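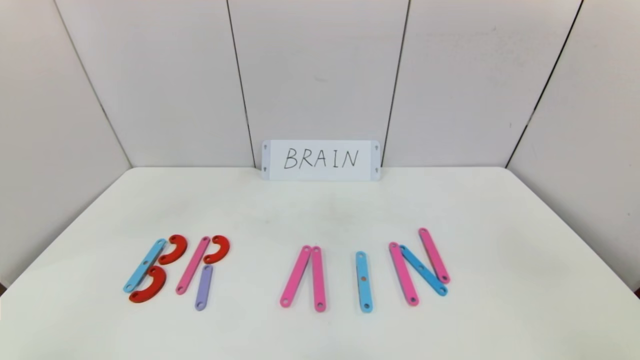 Jasmina Karagiannis makes me take my shoes off before she'll let me near the table. "There'll be a piece on the floor somewhere," she says, "and you'll find it with your heel. I always do."

I'd come to talk about her word cards, which I first heard about from my sister (she teaches Year 2 and has opinions on anything plastic and colourful). The idea is so plain I nearly didn't ring. You write a word on a little card, you stand the card at the back of the table, and you build the word in front of it out of flat bars and curves. Then you push it all into a heap and build the next one. I thought I'd have a quick cuppa and be home by 3. I was there till it got dark!

Jasmina started out designing shelving for a small firm called Plirkance, and she still talks about letters the way other people talk about flatpack. A B is her favourite. "It's a post with two bellies," she says. "Everyone can do the post. Then you give them the curves and watch them have a think about where the join goes."

I had a go at one myself, and she's right, it's the join. I had my top curve sitting nicely and then the bottom one wouldn't meet it, so I nudged the whole thing along and lost the top again. Jasmina drank her tea and said nothing for what felt like a very long time.

The pieces all have holes in them, and I assumed you were meant to bolt everything together. You can, she says, but for spelling she'd rather you didn't. "Once it's bolted you stop fiddling. Laid flat, you can look at your R, decide the leg's a bit drunk, and move it. I want people moving things."

She doesn't sort by colour either, which surprised me. I'd have done every letter in its own colour and been quite smug about it. "People do that at first," she says. "Then they run out of red halfway through a word and they've got to make a decision. I quite like that moment."

So how does a word get picked? There's a tin. Anyone who visits has to write one on a card and drop it in, capitals only, whatever handwriting you've got. Her neighbour Ilir Vidmar put in seven-letter words for a month out of pure spite, she reckons, and she's been through the lot. Five letters is what she likes best. It fits across the table without crowding and you can finish it before your tea goes cold.

"BRAIN is a beauty," she says. "You get your two hard ones out of the way at the start, the B and the R, and they're cousins, so whatever you learned on the first one helps with the second. The A is just a matter of leaning things on each other. Then the I is a holiday."

And the N?

"The N is where people get cocky," she says, and laughs. "They see three straight bars and switch off. Then the slanty one goes in the wrong way round and they can't work out why it looks Russian."

We talked a bit about the table, too. She's fussy about it. It has to be white, or near enough, and it has to be cleared right off before you begin – no mugs, no phone, no biscuits (I'd put a biscuit down, I was told). The plain walls around it are part of the same thinking. "I used to do this in the kitchen and I'd be reading the calendar instead of my own letters," she says. "Give your eyes nothing else to do and they'll get on with it."

Her other rule is about straight pieces. Get the uprights standing properly before you fuss with anything else, and leave yourself a finger's width between one piece and the next while you're still deciding. Spare bits can wait at the top of the table, well away from the word. She says half the mess people make comes from building in the same spot where they've dumped the pile.

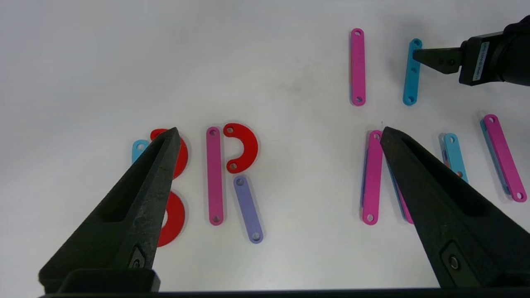

What she's working on next

Lower case, of all things. She's been putting it off for ages, because a lower-case g is, in her words, "a horrible animal", and she isn't sure the curves she's got will manage the tail. Her friend Lumturie Bošković wants her to do numbers first. They've been arguing about it by text since May and neither will budge.

I asked whether she'd ever sell the cards as a set, and she pulled a face. A shop called Ostow did ask her once. She'd have had to print them, though, and she likes them handwritten and a bit crooked. "If the card's too perfect, people try to copy the card," she says. "I want them to read it and then make their own version."

Before I left I had to put a word in the tin. I went with COUGAR, mostly for the curves. She read it, went through the pieces with one finger, and told me to come back when she'd worked out the G.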